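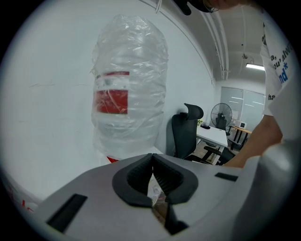 最終更新:1月

Durariプロジェクト 進捗報告
提出先:Prekix助成担当 御中

いつもご支援をいただき、ありがとうございます。前回の報告の後に進めた作業と、現在の結果、これからの予定をまとめました。日本語の文章は私が直接書いています。分かりにくい表現がありましたら、遠慮なくご指摘ください。

1.今期の目的

本プロジェクトの問いは、申請書に書いた通り、家庭や店舗の細かい仕事を機械にどこまで任せられるか、ということです。今期は対象を7種類の作業にしぼりました。布をたたむ、布でテーブルをふく、包装された商品を棚に並べる、倒れた商品を立て直す、袋に物を入れる、コップを片づける、靴をそろえる、の各作業です。申請の時は食器洗いも入っていましたが、水を使う設備の準備が間に合わないため、前回の面談でご了解をいただいた通り、来期に移しました。

作業の手本は、人が手持ちのグリッパーを両手に持って行います。指で直接さわる時とは力の入れ方が違うので、慣れるまで少し時間がかかります。最初のころの手本は動きが速すぎて、学習に使いにくいものが多くありました。現在は、つかむ前に短く止まることを手順書に書いています。

2.データの整理

今期、検査を通って学習に使えるようになった手本は112本です。計画の本数には届いていません。理由は主に検査の方法を厳しくしたことにあります。以前は作業が最後まで終わっていれば合格としていました。しかし、途中で一度落として拾い直した手本をそのまま学習させると、機械も落とす動きをまねするように見えました。そこで、拾い直しのある手本は別の箱に分けて保存し、まだ学習には使っていません。捨ててはいませんので、失敗から回復する動きの学習には後で使えると考えています。

整理にはFlususを使っています。両手の動きの時刻を合わせる部分で、前回ご報告したずれの問題は直りました。ただし、マーカーが体や机のかげに入った時の位置の補間には、まだ満足していません。とくに床に近い作業では体を曲げるので、この問題が出やすいです。

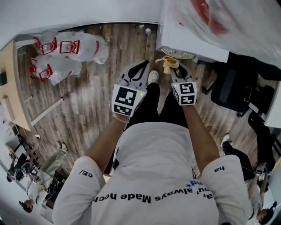
そのため、床での作業を担当する人には、ひじを体から少し離して動かすようにお願いしています。姿勢としては疲れやすいので、休みを多めに入れることにしました。一日に取れる手本の数は減りますが、午後になると動きが雑になるという問題のほうが大きかったため、この判断をしました。

3.現在の結果

(1)布の作業
平らに置いた布の端をつかんで持ち上げることは、安定してできるようになりました。たたむ動作も、布が平らに広がっていれば形になります。難しいのは、丸まった布から始める場合です。どこが角なのか機械が判断できず、布の真ん中をつまんで持ち上げ、そのまま止まってしまいます。人は持ち上げてから振ったり、なでたりして角を探しますが、この探す動きは人によって大きく違い、手本としてそろえることが難しいです。

(2)包装された商品
箱の商品は問題が少ないです。透明なフィルムで包まれた商品は、表面が光を反射するため、縁の位置を間違えることがあります。また、フィルムだけをつかんで中身をつかんでいない、という失敗が繰り返し起こりました。音がして形が変わるので人はすぐに気がつきますが、現在の方式は音を使っていません。Sachdevaの店舗担当の方からは、棚に並べる速さよりも、商品に傷をつけないことを先に考えてほしい、というご意見をいただきました。

(3)袋に入れる作業
今期で一番進まなかった作業です。袋の口を片方の手で開いたままにして、もう片方の手で物を入れる必要があります。口が閉じてしまうと、機械はその上から物を押しつけ続けます。人がそばで見ていない状態で動かすことは、今はできません。

(4)コップと靴
どちらも比較的よい結果です。靴は片方ずつなら向きを直すことができます。左右の区別は時々間違えます。

4.仕事として任せられるかどうか

担当者としての正直な評価を書きます。決まった場所にある決まった物を、決まった場所へ移す仕事であれば、人の確認をつけて試験的に任せられる段階に近いと思います。一方で、家庭のように物の置き方が毎日変わる場所では、まだ手伝いと呼べるところまで来ていません。人が先に布を広げ、袋の口を開いてあげるのであれば、その人が自分で全部したほうが早いです。この点は、外部向けの資料でも控えめに書いていただけますと助かります。

5.課題とお願い

予算について、グリッパーの先のゴム部品の減りが予想より早く、消耗品費が計画を超えています。人件費の残りから一部を移したいと考えており、申請書類は別に送ります。ご承認が必要な場合は、次の面談の前にお知らせください。

また、Sachdevaの店舗での試験は、開店前の時間に2回行う予定です。店舗側の保険の確認がまだ終わっていないため、日程は決まっていません。

6.次の期間の予定

・丸まった布から始める手本を、探し方を2通りに決めて取り直す
・フィルム包装の商品について、照明の条件を変えて比べる
・別に保存した拾い直しの手本を、少ない量だけ学習に加えてみる
・床の作業でのマーカーの位置を見直す

照明の比較は今の部屋でできますので、最初に始めます。結果の表は、集計が終わった作業から順番にこのページに追加します。

Durariプロジェクト 進捗報告担当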